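3.2 Storage conditions and crust moisture

Loaves for the storage trial came from two bakeries, one in Jandham and one in Cumville, both of which bake on a stone deck and sell most of their output before noon. Each bakery used its regular white flour and its regular overnight dough. We did not ask either of them to change the recipe, the proofing time or the oven setting, and the differences between the two products are therefore part of the data. A total of 943 loaves entered the trial. Loaves with a split base or a visible tear along the side were removed at intake and are not included in that number.

After cooling on wire racks, loaves were assigned to one of three wraps: plain paper, perforated film, or a closed cotton bag. Room humidity was logged every 15 minutes. Crust samples were cut from the middle third of each loaf to a depth of 2 mm, weighed, dried and weighed again. Crumb samples were taken from the same section, well away from the cut face. The ends were discarded in all cases, as their ratio of crust to crumb is much higher and varies with the way the dough is shaped.

The Magalhães method, which we follow for the drying step, was written for pan bread with a soft crust. Two changes were needed for long loaves. The sample dish was left uncovered during the first stage – a covered dish trapped steam and gave readings that drifted upward – and the crust was broken by hand into pieces instead of being ground. Grinding warmed the samples enough to affect the first weighing.
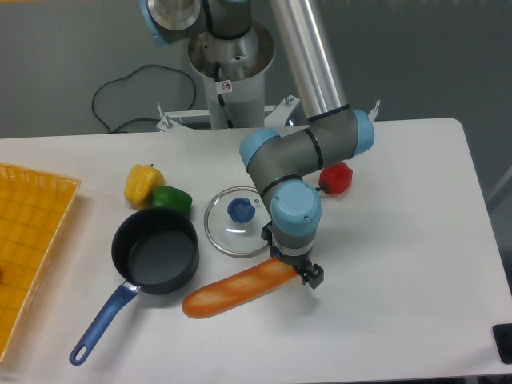
Figure 4. Baguette with flour on the crust.

Does surface flour change the measured moisture of the crust? Loose flour adds dry mass to the sample, so the reading comes out slightly low, and we brushed every crust before weighing to limit this.

Paper-wrapped loaves kept the driest crust over the whole storage period and also lost the most total weight. The closed cotton bag fell between the other two wraps on both measures. In perforated film the crust took up water from the crumb within the first hours, and by evening it bent under light pressure without cracking. This pattern held for both bakeries, although the Cumville loaves started with a thicker crust and softened more slowly.

A subset of 37 loaves was stored in the Anda cabinet, which holds humidity within a narrow band. Results from the cabinet matched those from the open room on dry days and departed from them on wet ones, mostly in the paper group. The gap was largest in May, when room humidity rose sharply in the afternoon. For this reason the cabinet values are reported separately in Section 4 and were not pooled with the rest. Weight loss is given as a share of the weight at intake, and no correction was made for the time between the oven and the first weighing, which differed between the two bakeries.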